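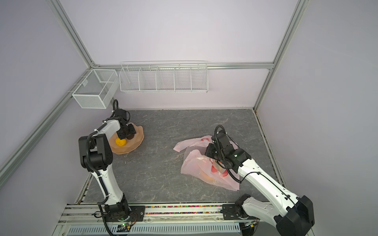
Skelline Two-Arm Handling Cell
Pre-purchase inspection checklist with comments

Prepared for the equipment planning group, Costia packing and returns site
Item under review: one enclosed bench cell with two arms, supplied on trial by Tadesetti
Purpose: to decide whether a second cell should be included in the July equipment request
Checklist reference: 628

Each item is marked Satisfactory, Action required or Not assessed. Comments are to be read with the mark. Items marked Action required must be closed, or given a cost, before an order is raised.

Section A. Enclosure and frame

A1. Frame rails square and secure at all corner posts
Satisfactory. Fixings checked by hand and with a torque driver.

A2. Wall panels clean and undamaged
Satisfactory. The pale finish shows marks readily and will need regular wiping. Allow for this in the cleaning contract.

A3. Table edges and seams free from dirt
Action required. There is grime in the seam where the tabletop meets the right-hand wall. The supplier is asked to quote for a sealed edge on any new unit.

A4. Wall storage fixed and clear of arm movement
Satisfactory. The five-compartment rack on the back wall and the mesh basket in the left corner were both outside the programmed reach. Neither forms part of the Tadesetti price. They should be entered as a separate line in the request.

Section B. Arms, mountings and cables

B1. Both arms bolted to mounting plates on the front rail
Satisfactory. Bolts to be checked again after 1000 operating hours.

B2. Cables secured along the full length of each arm
Action required. Cable loops stand above the wrists and could catch on tall goods. The inspector recommends further ties or a sleeve. Ghaffari has been asked to price a sleeve kit for 2 arms.

B3. Loose wiring at the bases
Action required. Wires hang from the left base. These are to be gathered and clipped before the cell is accepted for daily use.

B4. Circuit boards covered
Action required. A small board beside the left base is exposed. A cover is to be included in the specification and is not to be accepted as an optional extra.

B5. Work surface free from stray items before start

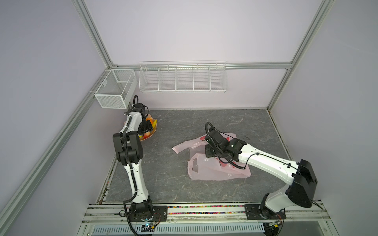

B6. Front rail channel and vented panel kept clear
Action required. Small coloured beads lie along the channel between the mounting plates. The site is to confirm whether they are to remain. If they are, a fitted cover strip should be added to the order so that they cannot reach the panel underneath.

Comment on B5: Action required. The start-up sheet does not at present ask the operator to look for loose wire on the surface. A line is to be added.

Section C. Handling of goods

C1. Grippers suited to thin plastic bags
Not assessed in full. Printed carrier bags crumple easily, and their handles may fold over the contents. The planning group should request a written statement from the supplier on the lightest grade of bag for which the grippers are approved.

C2. Grippers suited to bowls and open containers
Satisfactory for the light bowl used in the trial. The site's heavier containers have not been tried. A further trial is required before any saving in labour is claimed in the business case.
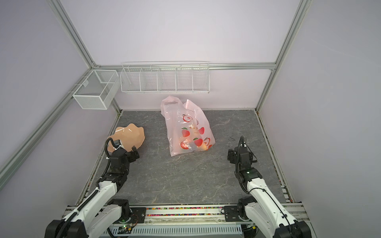 Where one arm holds a container and the other is waiting, the waiting arm must stay clear of the goods until its own movement is called for. The supplier's manual covers this point only briefly. A fuller section should be a condition of purchase, together with training for each shift.

C3. Spare gripper fingers held on site
Action required. None held. The request should provide for 2 sets, stored with the maintenance tools and entered on the stock list.

C4. Surface suitable for repeated contact
Satisfactory, subject to monitoring. Faint dark scuffs were noted on the table towards the right-hand side. The cost of a replacement top should be obtained now, so that it may be entered under running costs.

Section D. Budget notes

D1. The quoted price covers the enclosure, arms, grippers and mounting plates. Delivery, installation and electrical testing are quoted separately and must appear in the request.

D2. Items A3, B2, B4 and B6 are to be priced as part of the original order. Later alteration would mean taking the cell out of service.

D3. The annual service charge begins on delivery. The planning group may wish to ask that it begin on acceptance.

Overall result: acceptable for continued trial. Order for a second cell to be held until the outstanding actions are closed or costed.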